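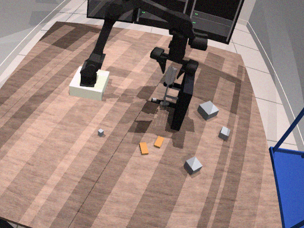
Sim render of the utensil cell: arm on riser block, gripper open over the whisk and stand.

To: cell-planning list
Subject: Re: Budget lines for the second utensil cell

Replying inline to the October draft. I have trimmed the parts I agree with, so if a line is missing below, consider it accepted.

> 1. Arm and controller. The Kurden quote is for one arm, one
> controller and the standard mounting kit. Lead time is 9 weeks
> from the purchase order. I propose we order two and keep the
> second as a spare.

Order one. A spare arm sitting in a crate uses up its warranty while it sits. The Kurden terms start the warranty clock on delivery and not on first power-up, which I confirmed with their sales desk. If we want cover against a failure, the exchange plan costs less per year than the interest on a second arm. The plan has to be bought with the arm. It can't be added later.

The mounting kit is a different matter. It assumes a bolt-down to a metal bench. The layout in the render has the arm on a raised block on a wooden table, and the kit has nothing for that. We need a line for a riser and a line for whatever ties the riser to the table. I would put both under "fixtures" so that they are not lost when somebody compares the arm quote against another vendor's.

> 2. Gripper. Two-finger, same as the current one. One set of
> fingers included. Spare fingers to be bought as needed.

Agreed on two-finger. Disagree on buying spares as needed. Fingers with a narrow tip are the part that gets damaged when a path is wrong, and with a new cell the paths will be wrong for a while. Sostow ships fingers in pairs and charges a flat freight fee per shipment whatever the quantity. Our last three orders were for one pair each and the freight was more than the parts. Buy 8 pairs with the gripper and stop thinking about it for a year.

Please also check the stroke figure. The draft copies the number from the Sostow catalog page, and that number is for the bare jaws. With our fingers mounted the usable opening is smaller. For a whisk handle, which is wide in one direction and flat in the other, it matters which way the gripper is turned when it comes down. I would like the usable opening written into the purchase spec so that we have something to reject against.

> 3. Stand and workpieces. The black stand to be printed in house.
> No cost.

It is not no cost. The stand has a thick upright slab with a lower bar and a shorter prong above it, and the slab is the part that takes the load if the wrist runs into it. In house printing is fine for the first one. After that we need the drawing, the material and the machine hours charged to this budget, or the print shop will put us at the back of the queue as they did last spring. I suggest a fixed allowance for six stands and a separate small one for the loose blocks.

On the blocks: the render has two orange ones flat on the table and several grey ones spread out. The grey ones come in more than one size and the draft lists a single size. If the purpose is clutter that the planner has to work around, one size is too easy. Copy the sizes out of the sim model and send that list to the shop. Then the physical table and the model agree from the first day and we do not have to argue about which is right.

> 4. Bin. One blue bin at the right side of the table, from stock.

Fine, but it needs its own support. In the layout it is beside the table and the draft has it "placed on table, right side". If it goes on the table we lose working area, and if it goes beside the table somebody must buy a stand or a bracket at a known height. I have added a bracket to my copy of the sheet at 50 dollars. That is a guess from an older job. Replace it when a price comes in.

> 5. Simulation. Naqvi license, 300 dollars per seat per month.
> Three seats, twelve months.

Three seats for twelve months is 10,800 dollars, the largest line after the arm, and it is the one I would cut first. The heavy use is before the arm arrives. During the lead time we need all three seats for layout, reach checks and collision checks. Once hardware is on the table one seat is enough for regression runs. Naqvi allows seats to be dropped at the end of any quarter with written notice. Three seats for one quarter and one seat for the other three comes to 5,400 dollars. Half the cost, and I can't name any work that would be delayed by it.

One request while we still have the three seats. The whisk wires are modeled very thin, and against the wood they are hard to pick out in the render even when you know where they are. I do not care about that for motion planning, since we grasp by the handle. I do care if anyone intends to train the detector on these renders. Decide that before the camera line is fixed, because it changes the resolution we ask for. The table top has the same issue in a different way. It has broad light and dark bands plus hard shadows beside the stand, and a detector can latch onto either. If we intend to change the table finish or the lights, budget for it now.

> 6. Cabinets. Three, for controller, compute and network.

The model has three black cabinets standing behind the table. I have no objection to three in the model. For the purchase I would like to see what goes in each. The Kurden controller, one compute unit and a switch will fit in a single full-height cabinet with room left over. Three cabinets means three power drops, and each drop goes through facilities as its own work order. If the reason for three is to match the render, change the render.

Also missing from the draft: the clearance between the back of the table and the cabinet fronts. In the view we have, the upper link passes across in front of the cabinets, but a single view does not tell us the distance. Someone with a seat should run the full sweep of the arm with the cabinet doors open and post the minimum gap to the list. I will not sign off on floor positions without that number.

> 7. Floor work. None.

The tile in the model is the tile in the current room. The Bundavden room has a different floor, and the survey says it is out of level toward the door. A table on four adjustable feet will handle it, and the feet are cheap. They need to be on the sheet anyway because the table vendor treats them as an option.

> 8. Contingency at 5 percent.

Too low for a cell with a custom stand, a custom riser and a room we have not used before. I would set it at 9 percent and state in the notes what it covers: shop rework, freight and the bracket. It should not cover license seats. If it does, it will be gone by the second quarter.

Summary of changes requested to the sheet:

Arm: quantity one, add exchange plan.
Fixtures: add riser and table attachment.
Gripper: add 8 pairs of fingers, add usable opening to spec.
Stands: six, with shop hours charged.
Blocks: sizes taken from the sim model.
Bin: add bracket.
Sim seats: three for one quarter, then one.
Cabinets: one, pending a list of contents.
Table: add adjustable feet.
Contingency: 9 percent, notes attached.

Open items, no owner yet: the arm sweep with doors open, and the decision on training from renders. Both hold up the order in different ways. The first holds the floor plan only. The second holds the camera line, and purchasing wants all the lines in one request.

I can take the Kurden and Sostow quotes back to the vendors this week if nobody objects to the quantities. Please reply on the list and not to me directly, so that purchasing can see the thread.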